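# Where the Small Things Go

Most homes in Wovthorpe were built without a front closet. Coats get by on hooks, but gloves, keys and loose hardware end up wherever there is a flat surface, and they stay there. When Plitum opened its repair and storage shop on Gwilliam Street in August, keys were the first thing customers asked about.

The shop now sells over 300 key tags a month. They cost little, and they solve a problem that a bowl by the door does not. A bowl holds every key in the house, and two brass keys look the same at six in the morning.

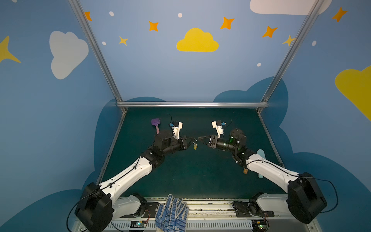 Color works better than writing for most people. Ink rubs off in a pocket, and a label that says "shed" is no help in the dark. Pick one color per door and keep to it. A small metal ring with a yellow tag is easy to find on a dark green tabletop, even with a dotted work glove and other odds and ends nearby. Brown or black tags disappear on the same surface.

Gloves need their own spot. The Brostiswood hardware store hangs its pairs from clips, cuff up, and the same clips work on a shelf edge at home. Spare keys belong in a drawer away from the door, tagged in the same colors as the first set.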